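Workshop notebook, Cevthorpe bench, January

Flat-pack kids' furniture, Fan series. Started 9:40 with the white chair. Xiaoyan Guo wants assembly notes she can turn into a one-page sheet for the Drurau order, so I am writing down more than I normally would.

Chair goes together upside down, seat facing down, legs up. I had tried it on its side first and the second leg kept walking out of line while the first was being seated. Upside down is slower to set up but all four legs can be checked by eye against each other. Black cover stays on the table for all white parts. It creases and bunches at the front and has to be pulled flat again between chairs, but bare bench marks the seat rim and the marks do not wipe off. 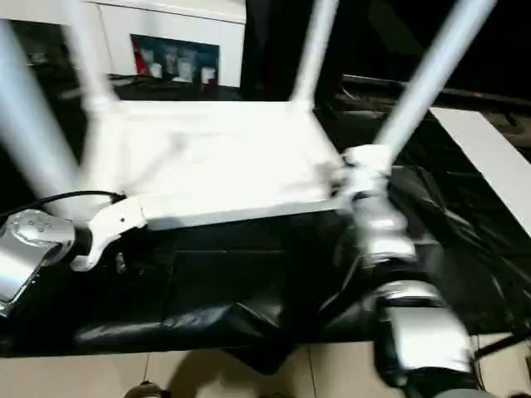
Leg fit: three went in by hand. The last one wanted a quarter turn back and then a push. Same thing on the second chair, same corner, so I suspect the seat molding and have set that seat aside with tape on it. Do not use a mallet. I did on an earlier sample and whitened the plastic at the socket.

Load check at 50 kg on the seat, flat floor, no rocking. Left it while I had coffee. No change in the gap at the sockets that I could measure. Weight of the finished chair is 800 g under what the Pruleo sheet says. Either the sheet includes the carton or they have changed the legs. Xiaoyan to ask.

After that, molded parts. Main thing to look at was the threads, and whether the thin walls between pockets are straight where they meet.
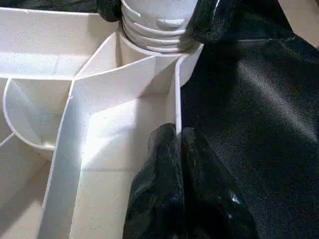

Wall thickness at the corners is fine on calipers. Specks and scuffs on the pocket floors are cosmetic, I am not rejecting for those, but wipe with a damp cloth before they go anywhere near a customer. Compressed air only moves the dust into the next pocket. For threads, run a fingertip around first and feel for flash, then try the gauge. If the gauge binds, back it off and start again, don't force it.

Part 61 in the log has no entry against it. That was me, I wrote it on the carton lid and the lid went out with the cardboard. Will redo it.

To do:
Second black cover, a heavier one if the store has it
Clips for the front edge of the cover
Compare the taped seat with one from the older carton
Leg order for the sheet: tight corner last

Stopped at 4:15. Taped seat is on the shelf by the door, please leave it there.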